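Set Preparation Assistant, part-time (two positions)
Hander, Brernham
Apply by September 8, 2021

Hander keeps and lends sets of small household objects. A set is a group of things that belong together on one table: bowls, cups, boxes, small blocks, a board to put them on. Our customers are training kitchens, therapy practices and schools where people learn or relearn to handle everyday things. We prepare the sets, we check them when they come home, and we replace what is worn out.

At present we have 72 sets in circulation and we are looking for two people who will help us to keep them in good order.

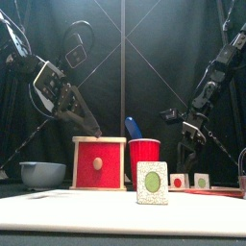
Mixing bowl in light grey, wooden box with red front and round knob.

What you will do

You unpack the returned sets and compare each one with its list. You wash what can be washed and wipe what cannot. Wooden pieces must not stay in water, so please do not apply if you prefer to put everything in the machine and go for coffee. You look at rims, knobs, corners and painted surfaces, and you write down what you found. Small repairs you do yourself after we have shown you how. Bigger repairs go on the shelf of Ilze Petrauskas, who is responsible for the workshop.

Then you lay out the set one time on the table, as the customer will do it, to see that everything fits together and nothing stands loose or shaky. After this the set is packed in its case. The heavy pieces go in first and the small blocks go in the cloth bag, always in the bag, also when you think they will fit beside the bowl. We had a long discussion about the bag last winter and it is now closed.

In the quieter weeks you help with new sets. This means to go through catalogs and shops for objects with a good size and weight, to try how they feel in the hand, and to give your opinion. The Kimitz set, our most requested one, was put together mostly by an assistant in her first year.

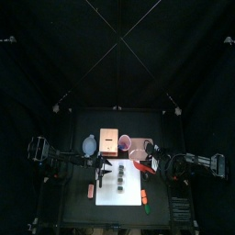 It is important to us that you have patience for small things. A block is not exciting the first time and it will not be exciting in your second month. But a customer who opens the case and finds one piece missing has lost a lesson, and we would like that this happens very seldom.

What we ask for

– Careful hands and a tidy way of working
– English good enough to read a list and write a clear note
– You can lift a full case from the floor to a table
– No allergy to wood dust or felt
– Some experience with kitchen work, storage, child care or crafts is welcome, but we can teach what you need

A diploma is not necessary. We also invite people who were out of work for a longer time, and people who are new in the country. Several of us came from other places and we remember well how the first application letters felt.

What we offer

The work is 24 hours per week, divided over four days. You can choose between the morning and the afternoon, and we try to keep this choice the same for you. The contract runs until the end of March and can be extended if both sides wish it. You receive paid holidays from the first day, work shoes, and a bus ticket for line 13, which stops at the Arumugam building, where our rooms are on the ground floor. There is bicycle parking in the yard. Lunch you bring with you, or you cook in our kitchen, but please with your own pan and not with one from the sets.

The first two weeks are with full pay and you always work together with one of us. After that you get your own group of sets to look after.

How to apply

Please send us a short letter, one page is enough, and a list of your previous work. A photo of yourself is not needed. In the letter we would like to read about one object in your home that you use every day, and what is good or bad about it. This is not a trick question – we really read the answers and we talk about them at the interview.

Everyone who applies will get a reply. For the interview please plan one hour. Part of it is practical: you will check a returned set with us and pack it again.

Letters go to Rommel Ignacio, Hander, Arumugam building, Brernham, or you can leave them in the box at our door. He also answers questions about working hours and access to the building. The entrance has no steps, and the work tables can be adjusted for sitting or standing.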